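I caught Sharada Nadar at Itdale in May, over a very strong tea, and asked her the thing I'd been dying to ask - who on earth writes the rules for hand-held grippers?

"Me, mostly!" she laughed. Her guide for the Suremwood lab started as 2 pages and has grown a bit (she won't say how much). The first rule is dull, she admits: look at the pads before every session. "Felt picks up everything. If the left one's worn and the right one's new, swap both."
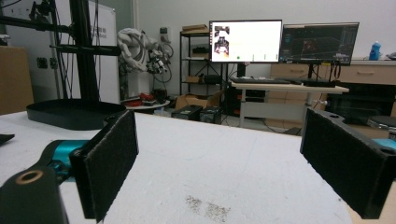
She's just as firm about opening the fingers fully before you start a recording, and about wiping the table between runs. Her team threw out 133 of 3160 recordings last year over small slips like those, and it still stings.

"People think a standard has to be clever," she told me. "Mine says to write your initials on the log."

I asked if anyone grumbles. "Oh, constantly! Mathew's lot wanted the checks done once a day. I said once a session, and we had a proper row about it." The next version goes to Lostach for comments, and she's already bracing herself.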